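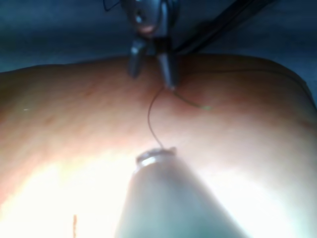
Progress report to the Vuorinen Fund
Project: Default settings and switching costs in online app stores
Reporting period ending in November
Prepared by Aino Räsänen, Gratville office

Summary
Work is on schedule except for the merchant survey, which started late. Spending is within budget. We are not asking for any change to the grant terms.

Work done
The case file review is finished. We read the published decisions of competition authorities on app store fees and default placement, and coded each one by the remedy ordered and the time the company was given to comply. Coding rules were changed once, after the first batch, because "interim" and "conditional" remedies were being mixed up. The earlier entries were recoded.

Interviews with small developers are ongoing. We have completed 22. Most were done by phone, and six were done in person in Brisier. Several developers asked that their fee statements not be quoted directly, so those will appear only as ranges in the final report.
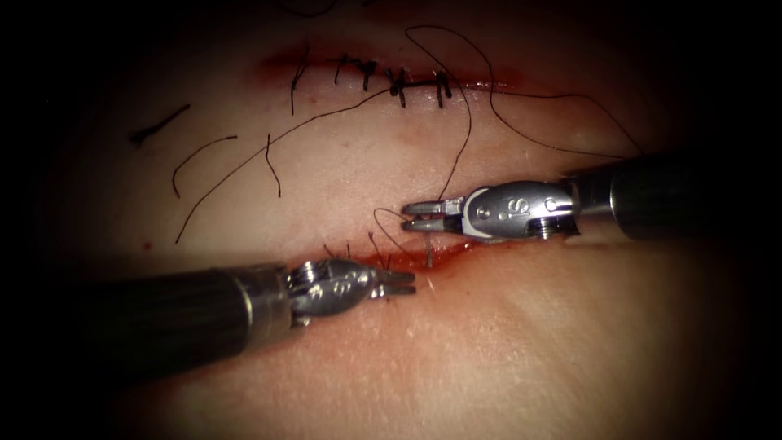
Instruments meeting just above the lower incision.

Merchant survey
The questionnaire was tested in Zidham and two questions were dropped. One asked about commission tiers in a way that most people read as asking about sales tax. The other repeated something already covered under payment options. The online form opened on a Tuesday, two weeks later than planned - the delay came from the consent wording, which needed a second legal review.

Response is lower among sellers who use only one store. We have sent a reminder 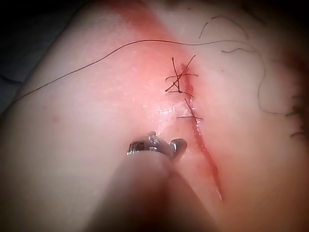 to that group and will send another before the form closes. If numbers stay low we will report the single-store results separately and leave them out of the main tables.

Budget
Travel is under plan. Transcription is over plan, and the difference is covered by the travel line.

Next period
Finish the interviews, close the survey and send a draft of the remedies chapter to the fund for comment. The data tables will follow with the draft. Please send questions on the spending sheet to the Gratville office.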